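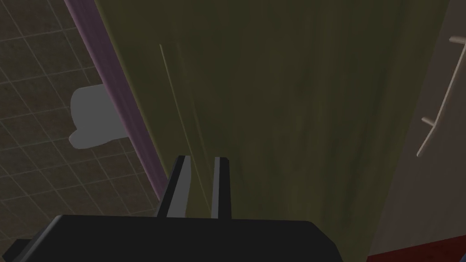

Handgelenkkamera in der Simulation, Badezimmer mit olivgrünem Vorhang, beide Finger offen.

Ich habe in den letzten Wochen drei Dinge gegeneinander laufen lassen: zwei Fingerformen, zwei Kamerapositionen und zwei Arten, den Arm zu regeln. Alles in der Simulation, alles am selben Vorhang. Die Aufgabe ist immer dieselbe. Der Greifer fährt an den Stoff heran, fasst ihn am Rand und zieht ihn ein Stück zur Seite. Danach loslassen und zurück in die Ausgangslage.

Die Badszene stammt aus dem Paket Flirnau, das ich schon für die Küchenversuche im Mai benutzt habe. Fliesen, beige Wandplatte, Stange mit Halterungen, Vorhang mit violettem Rand. Ich habe an der Geometrie nichts geändert. Nur die Stoffparameter sind von mir, weil der Vorhang im Original so steif war, dass er sich wie eine Tischplatte verhielt.

Fadwa El Ouafi hatte in einem Kommentar unter dem letzten Beitrag gefragt, warum ich Vorhänge mache und keine Becher. Becher habe ich gemacht. Bei Bechern gewinnt fast jeder Greifer, wenn man ihn richtig hinstellt, und dann steht in der Tabelle überall dieselbe Zahl. Beim Stoff sieht man Unterschiede.

Die Finger

Die erste Fingerform ist die, die beim Greifermodell dabei ist: gerade, schmal, stumpfes Ende, innen ein hellerer Belag. In der Simulation ist der Belag nur eine zweite Kontaktfläche mit höherer Reibung. Die zweite Form habe ich von Arnaldo Cunha bekommen, der sie für ein anderes Projekt gezeichnet hatte. Sie läuft vorne flach aus, ungefähr wie ein Spachtel, und hat innen dieselbe Reibung. Ich nenne sie im Folgenden gerade und flach.

Meine Erwartung war, dass die flachen Finger klar besser sind. Man kommt damit unter eine Falte, man drückt den Stoff weniger weg, und die Kontaktfläche vorne ist größer. Das stimmt auch, solange der Vorhang ruhig hängt. Sobald er schwingt, haken die flachen Spitzen am Rand ein und der Solver bekommt Probleme. Der Stoff zittert dann, manchmal rutscht ein ganzes Stück Netz durch den Finger hindurch. Mit kleinerem Zeitschritt wird es besser, aber dann dauert ein Durchlauf mehr als doppelt so lange.

Ich habe insgesamt 487 Versuche gewertet. Versuche, bei denen die Simulation selbst abgestürzt ist, sind darin nicht enthalten. Ich habe sie auch nicht gezählt, was ich beim nächsten Mal anders machen würde, denn fast alle davon waren mit den flachen Fingern. Das heißt, die flachen Finger kommen in meinen Zahlen vermutlich zu gut weg.

Von den 487 gewerteten Versuchen waren 255 mit den geraden Fingern, der Rest mit den flachen. Als erfolgreich zählt bei mir, wenn der Rand am Ende der Bewegung noch zwischen den Fingern liegt und sich der Vorhang mitbewegt hat. Bei den geraden Fingern waren es 202. Bei den flachen Fingern liegt die Quote etwas höher, aber so knapp, dass ich daraus mit der Einschränkung von oben nichts ableiten möchte.

Was ich ableiten möchte: Für diesen Vorhang in dieser Szene lohnt sich die Umrüstung nicht. Die geraden Finger brauchen einen besseren Anfahrwinkel, dann reicht es.

Zum Anfahrwinkel

Fährt man senkrecht auf die Stofffläche zu, schiebt der Greifer den Vorhang vor sich her. Das passiert mit beiden Fingerformen. Schräg von der Seite, mit einem Finger vor und einem hinter dem Rand, klappt es deutlich öfter. Dafür muss der Arm aber in eine Haltung, in der das vorletzte Gelenk fast am Anschlag ist. Ich habe den Sockel des Arms deshalb um eine Handbreit versetzt. Seitdem geht es ohne Warnung durch.

Der Griff selbst ist weniger empfindlich, als ich dachte. Ob die Finger langsam oder schnell schließen, macht fast nichts aus. Die Schließkraft auch nicht, solange sie nicht ganz unten ist. Zu viel Kraft führt beim Stoff in der Simulation zu demselben Zittern wie der Haken am Rand. Ich bin bei einem mittleren Wert geblieben und habe ihn für alle gewerteten Versuche nicht mehr angefasst.

Die Kamera

Verglichen habe ich eine Kamera am Handgelenk und eine feste Kamera oben in der Raumecke. Beide haben dieselbe Auflösung und denselben Öffnungswinkel, damit der Vergleich nicht daran hängt.

Die feste Kamera ist bequem. Man sieht den ganzen Vorhang, man sieht den Arm, und beim Durchsehen der Aufzeichnungen versteht man sofort, was schiefgegangen ist. Für die Randerkennung ist sie schlecht. Der Arm schiebt sich im entscheidenden Moment davor, und der Rand ist aus der Entfernung nur wenige Pixel breit.

Die Handgelenkkamera hat das umgekehrte Problem. Der Greifer sitzt immer mit im Bild und nimmt unten einen guten Teil weg. Dicht am Stoff füllt das Olivgrün fast alles, und man muss sich am violetten Rand orientieren, der schräg an der Fläche herunterläuft. Genau dieser Rand ist aber für die Erkennung ein Geschenk. Die Farbe unterscheidet sich genug vom Stoff und von den Fliesen, dass eine einfache Farbschwelle reicht. Ich habe kurz ein gelerntes Segmentierungsmodell probiert und wieder ausgebaut. Es war langsamer und nicht genauer.

Schwierig wurde es an zwei Stellen. Auf dem Stoff gibt es oben eine dünne helle Linie, die mein Kantenfilter anfangs für den Rand hielt. Der Greifer fuhr dann mitten in die Fläche. Seit der Filter zuerst nach der Farbe fragt und erst danach nach der Kante, ist das weg. Die zweite Stelle ist die rechte Seite. Dort stößt der grüne Stoff an die beige Platte, ohne violetten Streifen, nur mit einer weichen Schattenlinie. Wenn ich den Vorhang von rechts greifen lasse, findet die Erkennung den Rand mal und mal nicht. Ich habe deshalb alle gewerteten Versuche von links gemacht. Wer einen einfarbigen Vorhang hat, kann mit meiner Farbschwelle also wenig anfangen.

Die Kombination aus beiden Kameras habe ich auch laufen lassen, die feste für die grobe Anfahrt, die am Handgelenk für das letzte Stück. Das funktioniert gut, aber die Umschaltung war mehr Arbeit als der ganze Rest. Bei einem Arm, der ohnehin immer aus derselben Ausgangslage startet, bringt es nichts. Man kann die grobe Anfahrt genauso gut fest einprogrammieren.

Die Regelung

Hier ging es um Kargate gegen Welaswood. Kargate ist der Positionsregler, den ich seit Langem verwende. Man gibt ihm Zielpunkte und er fährt sie ab. Welaswood regelt nachgiebig, also mit einer einstellbaren Federsteifigkeit pro Achse, und ist bei mir neu.

Mit Kargate war ich nach kurzer Zeit lauffähig. Die Bewegungen sind sauber und wiederholen sich exakt, was beim Vergleichen von Fingern sehr angenehm ist. Beim Ziehen am Vorhang merkt man dann, dass der Regler vom Stoff nichts weiß. Wenn der Vorhang gespannt ist, zieht er weiter, und der Rand rutscht heraus. Das war bei den geraden Fingern die häufigste Art zu scheitern.

Welaswood gibt in dem Moment nach. Der Arm bleibt etwas hinter dem Ziel zurück und der Stoff bleibt im Griff. Die Einstellung hat mich allerdings mehrere Abende gekostet. Mit den Standardwerten hing der Arm durch, bis ich gemerkt habe, dass die Masse des Greifers nicht in der Konfiguration stand. Danach war die Steifigkeit in Zugrichtung zu hoch und quer dazu zu niedrig. Am Ende hatte ich in Zugrichtung den Wert 412 stehen und quer dazu deutlich mehr. Die Zahl hat außerhalb meiner Szene keine Bedeutung, ich schreibe sie auf, damit ich sie wiederfinde.

Ein Nachteil, den ich noch nicht gelöst habe: Wenn der Arm nachgibt und der Stoff doch herausrutscht, schnellt der Greifer ein Stück nach vorn. In der Simulation ist das egal. An einem echten Arm neben einer echten Wand würde ich das so nicht laufen lassen. Arnaldo meinte, man solle die Dämpfung beim Ziehen hochsetzen und beim Anfahren wieder herunter. Das klingt vernünftig, ich habe es noch nicht ausprobiert.

Stand der Dinge

Ich bleibe bei den geraden Fingern, der Kamera am Handgelenk und Welaswood mit den Werten von oben. Kargate behalte ich für alles, was nicht am Stoff stattfindet, also Anfahrt und Rückweg. Die Umschaltung zwischen den beiden Reglern ist zum Glück einfacher als die zwischen den Kameras, sie erwarten dasselbe Nachrichtenformat.

Offen sind noch die rechte Seite des Vorhangs, die Dämpfung und die Frage, wie stark das Ergebnis an meinen Stoffparametern hängt. Zum letzten Punkt will ich den Vorhang einmal deutlich schwerer und einmal deutlich leichter machen und dieselben Anfahrten noch einmal durchlaufen lassen. Diesmal zähle ich die Abstürze mit.

Die Konfigurationsdateien räume ich noch auf, im Moment stehen überall absolute Pfade drin. Wer sie trotzdem schon haben will, schreibt mir über das Kontaktformular. Fadwa hat sie bereits und hat mir zurückgeschrieben, dass bei ihr die Stange fehlt, an der Halterung ist wohl ein Pfad falsch. Das sehe ich mir als Nächstes an.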